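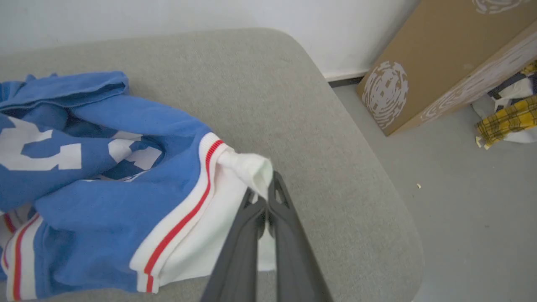
蓝色衣服，带白色大块图案

和本地生活媒体做内容合作，合同里效果这一块该怎么写？

版块：推广与合作

北岸小铺

我们是一个做休闲服装的小牌子，叫 Brabec，线上为主，线下在 Skidholm 有一个固定摊位。最近本地生活媒体 Serside 来谈一个内容合作，打包卖的，包括：

4 篇署名文章，发在他们网站的周末栏目
每篇配一条社交媒体推送
一场线下活动，放在 11 月的某个周六，场地他们出，我们出人和货
合作期 12 周

对方给的方案写得挺漂亮，但效果部分只有一句“预计为品牌带来可观曝光”。我要求写具体一点，销售回复说内容合作不是效果广告，没有保量的惯例，最多结案时给一份数据报告。他们发来一份之前客户的报告做参考，里面写单篇文章阅读 3365，没有停留时间，也没有点到客户网站的数字。

我以前只投过 Muvance 的信息流，按点击付钱，后台能看到每天花了多少。这种打包的合作没做过，所以想问几个事情：

一、阅读量能不能要求写进合同，达不到怎么办？
二、文章是他们写的，我们以后能不能拿到自己网站上用？方案里没提。
三、线下活动如果取消或者改期，钱怎么算？现在的付款方式是签约付一半，活动前付清。

预算对我们来说不算小，签之前想弄明白。对方希望这周定下来。

收藏 18

旧码头运营

我在品牌方和媒体方都待过，按你的顺序说。

阅读量可以写，多数本地媒体愿意谈，只是销售一开始不会主动提。常见的写法是给一个最低值，达不到就补，补的方式要写清楚：在首页或者邮件里再推一次，或者加发一篇，并且写明在合作期结束后多少天内补完。不建议你去争退款，一般争不下来，争下来了总价也会往上加。参考报告里那个数字你要问清楚是浏览次数还是独立访客，统计到哪一天为止，有没有买量。同一篇文章，发布一周和发布三个月的数字差别很大，他给你看的很可能是后者。

比阅读量更值得要的是点击。让他们在每篇文章里放带追踪参数的链接，参数由你们自己生成，这样你在自己的网站后台就能看到，不用等他们的报告。每篇文章用不同的参数，社交推送再单独一套，活动现场的二维码也单独一套。这件事要在签约前讲好，有些媒体的编辑系统会把链接后面的参数去掉，发布之前让他们给你一个预览地址，自己点一遍。

第二个问题，方案里没提就当作没有。默认情况下文章和照片的权利在媒体那边，你们转发链接没问题，整篇搬到自己网站、截图做广告、印成摊位上的海报都需要授权。要写明的有：可以用在哪些渠道，用多久，能不能改动和剪裁，能不能拿去投付费广告。最后这一条经常漏掉。你们本来就在投 Muvance，如果想拿他们拍的照片当素材，必须单独写出来。照片如果是外面请的摄影师拍的，还要让媒体确认他们自己有权转给你。

第三个，付款节点建议改成三段：签约一部分，前两篇文章发布后一部分，收到结案报告后付尾款。活动前付清对你们不利，因为活动之后还有文章和报告没交，后面催起来很费劲。取消和改期分开写。改期的话，新日期要双方书面同意，如果新日期超出合作期，你们有权选择不办，活动那部分费用退回。所以报价单上活动费用一定要单列，打包一个总价的话，到时候谁也说不清活动值多少钱。

另外提醒两点。一是审稿，写明你们可以核对事实（价格、尺码、地址、营业时间），媒体一般只给一到两轮修改，观点和语气他们不会让你改太多，这很正常。二是文章要有合作标识，用什么字样、放在什么位置，提前看一下他们以往的文章就知道。有的品牌想让对方把标识做小一点，别提这种要求。

“这周定下来”听听就好。11 月的档期确实会紧，但可以先发邮件把日期占住，合同慢慢改。

闲逛的羊

没必要搞这么复杂吧。我们店做过类似的，一页纸的合同，文章发了，活动办了，来的人还可以。小媒体人手就那几个，条款要求太多人家可能干脆不接，或者接了也不上心。

我的建议是先别买一整包，问能不能先做一篇文章试试，看看带来多少单再说。单买会贵一点，但亏也亏不了多少。

活动那天多带点货，我们当时尺码没备齐，中间码下午就断了，后来的人只能登记。收款机也多带一台。

北岸小铺

谢谢两位。单篇我问过，他们说周末栏目不单卖，只能整包，或者买普通栏目的位置，没有活动。

追踪参数这个之前完全没想到，已经发邮件去问了。还想再问一下旧码头运营，结案报告里应该要求写哪些内容？他们说格式是固定的。

旧码头运营

格式固定没关系，你列一张清单作为合同附件，他们在固定格式后面加一页就行。清单可以这样写：

每篇文章的独立访客和浏览次数，注明统计的起止日期
平均停留时间
文内链接点击次数
每条社交推送的触达、互动和链接点击，附后台截图
活动报名人数和实际到场人数，分开列
如果有付费推广，写明哪些数字来自付费

报告的交付时间也写上，合作期结束后两周内比较合理。停留时间有的小网站没有装统计，没有就算了，文内点击你自己有数据可以对。

到场人数最好你们自己也记一份，门口放个人按计数器就行。媒体报的通常是报名数，免费活动报名和到场之间差得比较多，天气不好的时候更明显。

还有一件事和合同无关。活动当天如果想给到场的人折扣，折扣码不要和文章里的用同一个，不然月底对账分不出来是看文章来的还是现场来的。折扣码的有效期设到活动后一周左右，当场不买的人回去还会再看。

北岸小铺

收到。对方刚回了邮件，参数可以加，活动费用同意单列，付款改三段要等他们财务回复。照片授权他们给了六个月，自有渠道可以用，付费广告另外报价。我先等报价出来再决定要不要这一项。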